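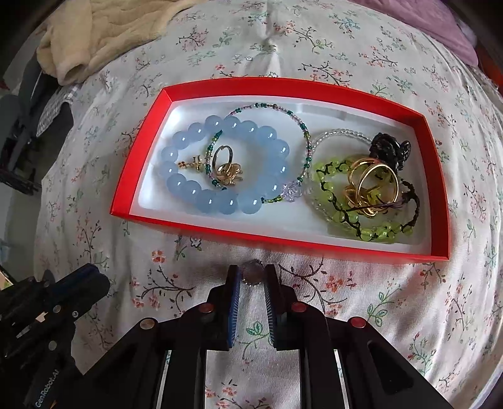

1/ Repairing an old folding camera, the long story

I promised to write this in one place, so I do it now. It is a thread, maybe a long one. The camera is a Nondmont, a medium format folder, and I bought it with a dead shutter and bellows that let in light from every corner.

2/ First, why a folder. I wanted big negatives and I wanted something that goes in a coat pocket. My other medium format camera is heavy like a brick and I leave it at home, so it takes no pictures.

3/ The seller wrote "shutter works, maybe a little slow." I tested it the same evening. At one second it opened and stayed open until I pushed the blades with a cotton stick. At the fast speeds it fired, but all the fast speeds sounded the same to me.

4/ I paid 175 for it, with shipping. Some people told me this is too much for a camera in this condition. They are probably right. But the lens was clean, with no fungus and no haze, and for me the lens is the part I cannot repair.

5/ The name on the shutter is Clakier. I had never met one before. Inside it looks like many other leaf shutters from the fifties: a ring for the speeds, a slow speed escapement on one side, the self-timer on the other side. If you opened one of these shutters before, you will find your way.

6/ I did not find a manual. I found one scan of a repair sheet for a later model, in French, and my French is for restaurants. The drawings helped more than the words.

7/ Order of work, for those who asked:
front lens cell out (mark the position first!)
retaining ring
speed cam ring
then stop and take photos before touching any spring

8/ About marking the position. I scratched a very small line with a needle on the front cell and on the mount, where the infinity stop is. I also counted the turns until the thread let go. The thread has several starts, so it can go back in the wrong one and feel completely normal. Then your infinity is wrong and you think the lens is bad.

9/ The old grease was like dry honey. I cleaned the slow speed escapement in lighter fluid, let it dry, cleaned it again. No oil on the blades. Never oil on the blades. I put a very little watch oil on the pivots of the escapement, with the point of a needle.

10/ After the second cleaning the one second was alive again. I fired it maybe too many times, only to listen to it. It is a nice sound, a small buzzing like an insect in a box.

11/ I measured the speeds with a cheap sensor and a phone. 1/25 and 1/50 are good. 1/100 is a little slow. The top speed is written 200 on the ring, and mine is closer to 1/125. I read that this is common, and I only write it on a paper inside the case and expose for it.

12/ Now the bellows. This was the hard part, and I was more afraid of it than of the shutter.

13/ To find the holes: dark room, small flashlight inside the bellows, open the camera, wait some minutes for your eyes. Mine had pinholes in almost every corner near the front. It looked like a city from an airplane at night.

14/ I tried first with liquid black fabric paint, as many people recommend. It closed the holes. After one week of opening and closing, half of them were open again, and two folds had glued together a little. So for me this was not a solution. For a camera that stays on the shelf, fine.

15/ Then I ordered new bellows from Doãn, a small workshop that makes them by hand from your measurements. They ask for the outside size, the inside size, number of folds, and the length when fully extended. I measured everything 2 times and sent also a drawing.

16/ The waiting time was long, I ordered in February and had them when the trees were already green. But the quality is very good. Thin, and they fold flat without force. This matters in a folder, thick bellows will not let the door close.

17/ Installing. The old bellows are glued at the back frame and held at the front by a thin metal plate under the shutter. Remove the old glue with patience. I used a wooden stick and a little alcohol. Under the glue the paint was still beautiful.

18/ I used contact cement, a very thin layer. Before gluing I closed the camera with the bellows only in place, to see if all folds go in the right direction. One fold wanted to go out and touch the strut. I pressed it with my fingers, left the camera closed for the night, and in the morning it was obedient.

19/ Focus. I taped a piece of ground glass on the film rails, shutter on B, lens open, and looked at a church tower far away with a loupe. My needle line was correct, or so near to correct that I cannot see the difference. I was very relieved.

20/ One thing to know: the pressure plate. With the ground glass you must be on the inner rails, where the film lies, and not on the outer rails where the backing paper runs. I made this mistake in an older repair and spent two rolls to understand it.

21/ First roll was a Luso 100, black and white. I never used this film before, a shop near the station had it for a good price. It curls a lot when it dries. The tones are soft and I like them. With the expired chemicals I have at home I cannot say more than this about the film.

22/ Results: no light leaks. Frame spacing is even. Corners are soft wide open and good from f/8. When the sun is from the side there is flare, so I hold my hat near the lens. A proper hood in this push-on size costs almost as much as the camera did.

23/ The serial number on the top plate ends in 1,561, if I read correctly (the engraving is worn). If somebody has a Nondmont with a number near to this one, please tell me which shutter is on it. I would like to know if the Clakier was original or if it came later from another camera.

24/ To the person who asked about the leather: I did not replace it. There was one corner lifted and I glued it with the same contact cement. The brown marks on the back are from somebody else's hands and I leave them.

25/ To the other person, who asked if it was cheaper to buy a working one: yes, if you find one. With the new bellows I am over the price of a good example with a guarantee.

26/ Next is the viewfinder, which is cloudy. It is two small pieces of glass and a mask, held by tabs that look very ready to break. I will bend them slowly. If you know a method to soften the metal without removing the paint, please write it under this post.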